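## 4. Opening the Changing Rooms and Locker Hall

This section applies to the Caldeira water park and to the indoor pool building at Butden. Staff assigned to the Gurach mini-park should follow Section 6, as guests there change at the hotel.

The locker hall at Caldeira has 1,060 lockers in the main bays and 626 in the seasonal annex. The annex is opened only when advance ticket sales for the day pass 3,000, or when the duty manager directs it. Butden has no annex, and steps marked (C) may be skipped there.

### 4.1 Before You Begin

You will need:

- the hall key set, signed out at the staff entrance
- one Clisau master wristband, charged and paired to the current day
- a handheld reader
- the defect book for your bay
- wet floor signs, at least one for each entrance

> **Caution:** The master wristband opens every locker in the building. Do not wear it on the slides, lend it to seasonal staff, or leave it in a reader cradle. A lost master wristband must be reported to the control room at once, and the hall must stay closed until the band has been canceled.

### 4.2 Starting the Locker System

1. Unlock the control cabinet beside the family changing area. Turn the main switch to ON and wait for the green lamp. Start-up normally takes about 3 minutes.
2. On the control panel, select **Day Start** and confirm the bay list. Bays under repair appear in gray and cannot be selected.
3. (C) If the annex is to be opened, select **Annex** and then **Join**. The annex cannot be joined once the first guest wristband of the day has been issued.
4. Hold the master wristband against the panel until you hear two short tones. A single long tone means the band is paired to a previous day. Return it to the control room for pairing.
5. Select **Release All**. All lockers in the selected bays will unlatch.

> **Note:** If a bay does not unlatch, do not repeat **Release All**. Use the single-bay command described in Section 4.6. Repeated release commands fill the event log and delay the ticket gates.

### 4.3 Walking the Bays

Each bay is to be walked by one member of staff before the gates open. The walk starts at the pool end and finishes at the ticket hall.

1. Open each door fully and check that it swings freely. Doors that rub or drop must be entered in the defect book by locker number.
2. Check the interior for sharp edges, loose screws and standing water.
3. Check the hooks and rails. They should not turn or pull forward under light hand pressure.
4. Remove any item left from the previous day and place it in a numbered bag. Write the locker number and the time on the label. Do not combine items from two lockers in one bag.
5. Close the door and confirm that the latch lamp shows green.
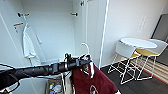
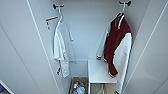 ### 4.4 Wardrobe Units in the Cabana Area

The rented cabanas have tall units in place of standard lockers. They use the same wristband system, but they are released from the cabana desk and do not respond to **Release All**.

1. At the cabana desk, open the booking list and select the units reserved for the day.
2. Release each unit singly. Unreserved units must remain latched.
3. Check that the unit number matches the number on the cabana gate. Where the two differ, follow the cabana gate and inform the desk.
4. Set the return time on the desk terminal. The latest return time is one hour after the wave pool closes.

Long garments should hang clear of the door seal. Fabric caught in the seal will keep the latch lamp red, and the guest will be charged for an open unit until the fault is cleared.

> **Caution:** Staff must not enter a cabana while a party is present unless they have been invited in or there is an emergency. Knock, state your name and position, and wait for a reply.

### 4.5 Floors and Drains

1. Place a wet floor sign at each entrance before the first rinse.
2. Rinse from the ticket hall toward the drains, never the other way. The electrical ducts run beneath the benches on the ticket hall side.
3. Lift and clear each drain basket, then seat it again with the arrow pointing toward the pool.
4. Leave the signs in place until the floor has been checked by the shift lead.

At Butden the floor is heated and dries quickly. The signs must still be used. From October until the spring reopening, the heating is to be switched on before the rinse and left on through the day.

### 4.6 Releasing a Single Bay or Locker

Use this procedure when **Release All** has failed for one bay, or when a guest reports a locker that will not open.

1. Select **Service**, then **Bay** or **Locker**, and enter the number shown on the door.
2. For a locker in use, ask the guest to describe one item inside before you continue. Record the wristband number in the defect book.
3. Hold the master wristband against the locker reader. The latch should release within a few seconds.
4. If the latch does not release, call the technical desk. Do not force the door – the latch arm bends easily and the whole door must then be replaced.
5. Once the locker has been emptied, mark it out of service on the panel and hang a red tag from the handle.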